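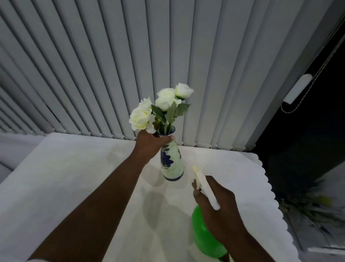 The Rose Task

Stories > Short Fiction > The Rose Task
Home | Stories | Authors | Submit | Log in

Thaís Rocha was paid by the clip. Zalta wanted 300 clips of household jobs by the end of July, and she had done 50.

The sheet for the morning said: hold vase, spray flowers, put bottle down. She tightened the strap round her forehead, checked the light on the camera and began.

Left hand on the neck of the vase. Right hand on the bottle. Five white roses. She squeezed, put the bottle down and said "end" out loud.

The vase had come from her aunt's house in Guimarães, and she held it harder than she needed to. The first batch had come back with a note from a reviewer at Fisumov. Grip too tight, it said. The arm will copy you.

She tried a looser hand. The vase tipped and she caught it.

"End," she said.

She thought about deleting that one. The rules said to send everything, drops included, so she marked it "slip" and sent it.

The reply came at 6. They wanted more like it. The arm had plenty of people who never slipped.

Thaís put the bottle back at its starting place, pulled the tablecloth straight and took hold of the vase again.

Comments

gusismont_reader: Did label checking for a year. The note about grip is spot on.

Pell: I wanted to know more about the aunt.

marrow700: Liked it. Is there a second part?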